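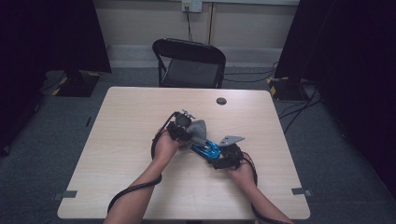

Hammad Malik wrote in to say that anodized metal should never need more than a dry cloth, and that people who reach for cleaner are usually making work for themselves. I read his message to Ghazala Hashmi near the start of our talk, and she agreed with half of it.

"A dry cloth is fine for fingerprints," she said. "It's not fine for grit. If there's grit on the part and you rub it with a dry cloth, you've made sandpaper."

Hashmi cleans and sorts used metal parts at Filtach, which takes in secondhand bicycle and camping hardware and sells it on. The shop is at 808 Scanlon Street, up one flight of stairs. We met there in April, at seven in the morning, before the first drop-offs.

She does most of her handling at a plain rectangular table in pale wood grain, with a cord hole near the far edge and a black folding chair on the other side. I asked whether a proper workbench would be better.

"For taking things apart, yes, and we have one," she said. "For cleaning I want something light-colored. If a little screw comes off I can see it. On the old bench it was all dark wood and oil stains and I lost things every week."

The chair is for whoever comes in with a question about a part. Hashmi stands. She says she tried sitting for a month and found she was leaning on her elbows by ten o'clock and doing a worse job of the inside edges.

The inside edges came up often. Many of the colored parts that reach her have openings cut into them, and dirt packs into the corners where a finger doesn't fit. Blue and red parts are the ones customers ask for by color, so they get looked at closely. Her routine is to blow or brush out the openings first, then wash with a drop of dish soap in lukewarm water, rinse, and dry with a soft cloth bunched up so that a fold can be pushed through the gap.

"People lay the cloth out flat and wipe the top," she said. "The top was already clean. You want it bunched, and you pull it through."

She is particular about cloths. She uses soft gray ones for the last wipe and old T-shirts for everything before that, and the two go in separate bins. A gray cloth that has touched the floor goes in with the T-shirts. The floor is dark carpet, left by the previous tenant, and she doesn't like it.

"You drop a cloth on carpet and it picks up whatever's down there. You drop a spring on carpet and you may as well order another one." Shahzad Ghumman, who shares the lease, has priced vinyl tile twice - both times they spent the money on shelves.

I asked what she won't use on anodized parts. Oven cleaner was the first answer, and strong degreasers meant for engines. She has seen both take the color down to a chalky gray, and there is no wiping that back. She also stays away from metal polish. "It's made to take a little off the surface, and on these the surface is the color." For stubborn grease she uses rubbing alcohol on a T-shirt scrap and tries it on the least visible side.

Filtach put 1248 parts through the cleaning table last year, according to the notebook she keeps by the sink. The notebook also has a column for what was thrown out. Anything with a crack goes in the scrap bucket, however good the color is, and so does any load-bearing climbing gear, which they don't resell at all.

"That one gets arguments," she said. "Somebody brings in a nice carabiner and says it was hardly used. Maybe so. I can't tell that from looking at it."

After cleaning, parts sit on a towel overnight and go into drawers by type. They used to go by color, an idea of Uzma Marwat's that looked good in the shop window and made it hard to find anything. A few color drawers are left near the door for people who are matching a bike.

I asked what she would tell someone doing this at home with one or two parts. She said to clear the table completely before starting, put the plug in the sink, and use less soap.

A man with a box of brake levers was coming up the stairs by then, and she went to see what was in it.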